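How to Clean and Check a Refrigerator Door Gasket
Updated May 2021

A gasket that no longer seals lets room air into the compartment. The compressor runs longer, frost builds on the evaporator, and food near the door warms first. Cleaning takes 19 minutes on a full-height door.

You will need:
Dish soap and warm water
A soft cloth and an old toothbrush
A strip of paper the width of a dollar bill
A hair dryer with a low setting

1. Turn the unit off at the control panel or unplug it. Move milk and eggs to a cooler.

2. Open the door as far as the hinge allows. Empty the door bins and lift each one straight up off its supports. Wash clear bins in lukewarm water only. Hot water can crack cold plastic.

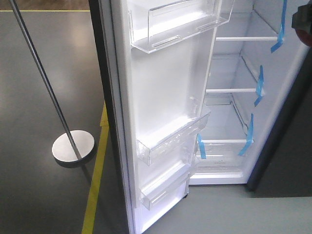

3. Mix a teaspoon of soap into a quart of warm water. Wipe the gasket from the top corner down the hinge side, then along the bottom. Pull the folds open with a thumb and work the toothbrush into them. Do not use bleach or solvent cleaners; they harden vinyl.

4. Wipe the cabinet face where the gasket lands. Dried syrup on this surface causes most sticking doors and torn corners.

5. Dry both surfaces. Close the door on the paper strip and pull. There should be steady drag. Repeat every 4 inches and mark weak spots with masking tape.

6. Warm a flattened section with the hair dryer on low, keeping it moving, then shape the gasket by hand. Close the door and leave it overnight before testing again.

If the strip still slides out freely, check that the cabinet is level. The front feet should sit slightly higher than the rear so the door swings shut from half open. On a smooth floor, mark the position of the feet with tape before moving the unit, and keep the path clear.

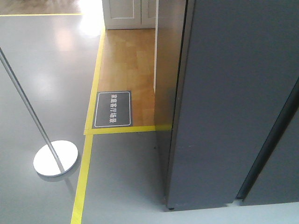
Yellow tape lines on a glossy gray floor, beside a section of wooden flooring.

Replace the gasket if it is split or has lost its magnet. Order by the model number on the rating label. Ronine doors use a push-in gasket; older Fedmont doors have a screwed retainer, which must be loosened all the way around before the new part goes in.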